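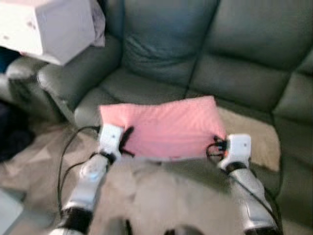
Left gripper won't let go again, and this time it scared me a bit. We've been running the Panus arms on couch tidying, the pick-up-the-cloth-and-lay-it-flat routine, and the release command just gets swallowed. The worst one was right over the seat, with the pale cloth stretched between both grippers and the pink pillow lying there behind it. Right side opened, left side stayed shut, and then the left arm started its return move anyway and dragged everything with it! I hit the stop. The arm froze like it should, but the fingers stayed clamped for 21 seconds before they opened on their own. Has anyone seen this on the Plimell controller?

Posted by jannik_m (Jannik Meinecke), April, 4:40 p.m.
Print | E-mail | 3 shares | 8 comments

tinsnips
What did the log say for the release? If it shows as sent but never acknowledged, I'd look at the cable first. Mine did the same thing and it was the connector behind the gripper housing. Wiggle it with the power off, reseat it, try again.

jannik_m
Sent, no ack. I reseated it and got three clean runs, and then it stuck again on the fourth. So maybe the cable, maybe me wishing it was the cable.

McPhee_F
Fletcher McPhee here, I look after the Workneh setup. I don't think it's the cable. The return move shouldn't start until both grippers report open, full stop. You've got two faults and the second one is the one that can hurt somebody. Does it do it on other tasks?

jannik_m
Yep, on the chair cushion too. Same left side. 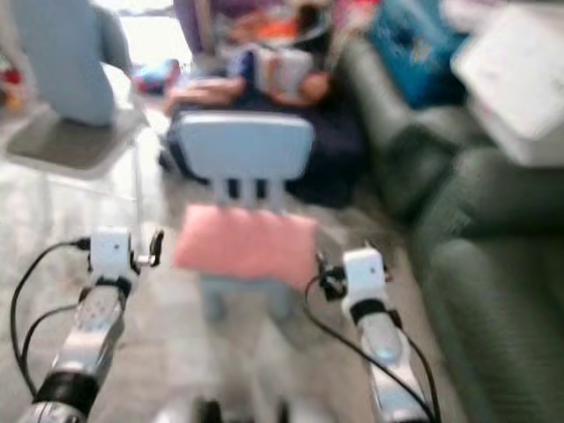

Cushion task at the small blue chair, sofa to the right.

McPhee_F
OK, and there's a person sitting on the floor right behind that chair. With a gripper that ignores release and an arm that moves anyway, I'd have everybody out of reach until it's fixed. Please.

wobblebench
Come on, these arms are slow and it's a cushion task. I've been bumped plenty of times and it's like being nudged by a dog. If you clear the room for every missed ack you'll never get anything done.

McPhee_F
Slow is fine until your sleeve is what's in the fingers. He said it stayed clamped after the stop – that's not a missed ack to shrug at.

wobblebench
Fair on the sleeve. I still say cable.

tinsnips
Swap left and right cables and see if the fault moves. Also check the release timeout, Wevevance drivers will wait quite a while before they force the fingers open. That might be your long clamp after the stop.

jannik_m
Oh, that's a good one, the timeout was never touched after install. Okay – arms are off for tonight, everybody stays back, and I'll swap the cables in the morning. Fletcher, can you send me your wait-for-open check? Mine apparently doesn't wait for anything.

McPhee_F
Sent. Read the comments at the top before you paste it in, the gripper names are ours.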